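## 4. What people meant by "dividend"

Our collection holds 500 short texts arguing for or against a universal cash payment. Some were printed as leaflets and handed out in Vanlow and Figueroa, and the rest were posted on the discussion board Flurkunik during the same months. We went in expecting a fairly dry argument about tax rates. What we got was far richer, and we want to spend this section on the single word that gave us the most to think about.

Supporters of the payment seldom call it a benefit. They call it a dividend, and they're very fond of the word. A benefit is something given to you, usually after a form and a wait. A dividend is something owed to you as a part owner. Once a writer has chosen the second word, the rest of the leaflet tends to fall in behind it: citizens become shareholders, the province becomes a company, and the government starts to sound like a slightly careless board of directors. One Vanlow leaflet carries this so far that it ends with a notice of annual general meeting, addressed to every adult in the valley.

It is a wonderful piece of borrowing. The language of private ownership is being used to defend a policy that its opponents regularly label as socialism, and several opponents noticed. A Flurkunik thread opened in January under the title "Whose company?" and quickly became one of the liveliest in the collection. The first poster asks how a person can hold a share they never bought and can't sell. The replies are long, inventive and often funny. One compares the share to a seat in a family pew; another says it is closer to the right to walk on a beach.

Two of us coded every text separately in Naltix, an annotation program that lets coders mark overlapping passages, and then met to work through the differences. We settled on five grounds on which writers say the payment is deserved: ownership of land and resources, inheritance from earlier generations, unpaid care, religious duty, and the work now done by machines. A text could carry more than one code, and many did. The inheritance code caused us the most trouble, as writers slide from "our grandparents built this" to "God gave us this" inside a single sentence, and it took several rounds before we trusted our own rule for splitting them.

The machine argument is the one most readers will know already. Its authors are rarely specific about the equipment they have in mind, and "robots" may stand for anything from a supermarket checkout to robot arms of the sort seen in Figure 2, where a pair is at work on a flat sheet of brown cardboard. The claim stays the same throughout. If labour is moving out of human hands, the writers say, then a wage can no longer be the only fair way to divide what gets made. 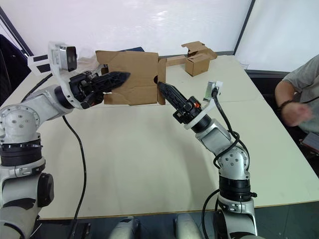 Religious language turned up in 166 of the texts, and it's here that the collection really comes alive. We had assumed it would sit mostly with the opponents, who might be expected to quote the line about those who will not work. Some did. But supporters reached for scripture as well, and they drew on a different set of passages: manna, gleaning at the edges of the field, the labourers hired late in the day who were paid the same as everyone else. The vineyard parable is a favourite on both sides. Supporters read it as a story about enough for all. Opponents point out that even the last labourers did an hour's work.

What pleased us is how seriously each side takes the other's reading. In the Figueroa leaflets especially, a writer will quote an opposing neighbour's verse in full before answering it, and a few concede part of the point. We found far less of this among the purely economic texts, where a rival's numbers are usually dismissed in a line. We don't want to make too much of the contrast. Leaflets written for a town where people meet at the bakery may simply be more polite than posts made under a screen name, and our religious texts lean toward print.

"Dividend" and the vineyard do meet in places. One short leaflet calls the landowner in the parable "the first to declare a dividend", a phrase later picked up on Flurkunik by supporters and then, with great relish, by opponents, who asked what the other shareholders had thought of it. From there the joke spread through the forum and lost its source. By the end of the collection period it was being used by people who showed no sign of having seen the leaflet.

Tracing a phrase like this by hand is slow, and we enjoyed it enormously. It also bears on the question of borrowed vocabulary taken up in Section 5, where we look at how opponents handled the word "earned".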